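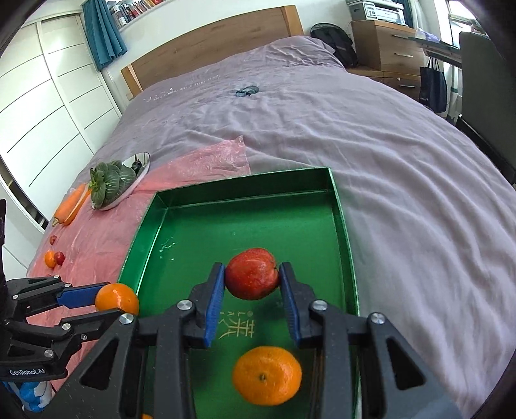
How to Look After a Gripper

Welley Young Makers – Machines Up Close, Part 8
Written by Tharushi Sultana

Your hand is amazing! It can pick up a grape, a bowling ball or a slippery bar of soap, and you hardly have to think about it. A gripper is a much simpler kind of hand. It has two fingers that come together and move apart, like a crab's claw, and with those two fingers it can do a surprising number of jobs.

Some grippers sit on the end of a robot arm. Others, like the black ones in our pictures, are made to be held by a person. You hold the tool, you close the fingers around something, and a camera on the tool records what happened. Later on, a robot can learn from the recording. So a hand-held gripper is a bit like a pencil for writing robot lessons – and just like a pencil, it has to be kept sharp.

Let's find out how it's done!

Meet the parts

Fingers. These do the squeezing. Look for the blue pads with ridges on them. The ridges work like the bottom of your sneakers and help the pad hang on to smooth things such as apples.

Links. These are the black bars that join the fingers to the body. When the links swing, the fingers move.

Pivots. A pivot is a place where something turns, like your elbow or the hinge of a door. See the round silver caps on the joints? Those mark the turning places.

Screws. Small but very important! If a screw gets loose, the whole finger can wobble.

Body. The big part at the bottom that holds everything together.

Job one: clean the pads

Fruit skin has wax on it, carrots have a little dirt on them, and fingers (yours and mine) have oil. All of it ends up on the pads sooner or later, and a dirty pad slips.

At our club we wipe the pads with a soft damp cloth after every 20 pick-ups. Go along the ridges first, then across them, so you get down into the grooves. Then let the pads air dry. No hair dryers, please! We tried one on our oldest gripper and a corner of the pad came unstuck.

While you're there, look for rips and flat spots. A ridge that has been worn smooth can't grip very well, and then it's time to ask a grown-up for a new pad.

Job two: the wobble test

Hold the body still with one hand. With the other hand, take the tip of one finger and push it very gently from side to side. It should feel firm. Now do the same with the other finger.

If you feel a wiggle, tell a grown-up, who can use the right screwdriver to snug up the screws. Snug means firm but not super tight. Turning a screw too hard can squash the joint, and then the finger gets stiff and slow.

Keep your own fingertips out from between the links while somebody is opening and closing the gripper. Pinches hurt!

Job three: open, close, open, close

Open the jaws all the way. Do they both move the same amount? Do they stop at the same time? Now close them slowly and watch the pads meet. They should touch flat, like two hands clapping. If only the tips touch, or one pad sits higher than the other, something needs to be lined up again.

Listen, too. A happy gripper is pretty quiet. A click or a scrape can mean a crumb has got into a pivot. A small dry paintbrush is great for flicking crumbs out – I keep mine from the paint set I had when I was in second grade.
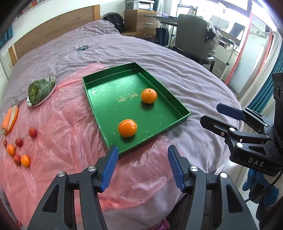

Jaws wide open, with two oranges in the green tray.

Job four: try it on real things

Now for the fun part! Choose things that are different from each other. A big round orange, a tiny tomato and a long carrot all ask the gripper to do something new. A tomato needs a gentle squeeze. A carrot may try to tip, so you have to find its middle. Leafy vegetables are floppy and hard, and I still get those wrong a lot.

A tray is useful as a target. Pick something up, lift it over the side, lower it and let go. If it slips, go back to job one and check the pads, then to job two and check for wobbles. Change one thing at a time. Otherwise you won't know which change fixed it!

Keep a gripper diary

Every machine at the Nurden workshop has its own notebook. We write the date, what we checked and anything odd. The first page of ours is from October 2020, and it says "LEFT FINGER SQUEAKS" in very big letters. By the time we had done 100 checks, we could flip back and see that the squeak always came after sticky fruit.

Words to know

Gripper: a tool or robot hand that holds things.
Jaw: one side of the gripper, finger and all.
Pivot: the point where a part turns.
Link: a stiff bar that joins moving parts.

Next time: Dewan the sorting machine, and how to untangle a conveyor belt.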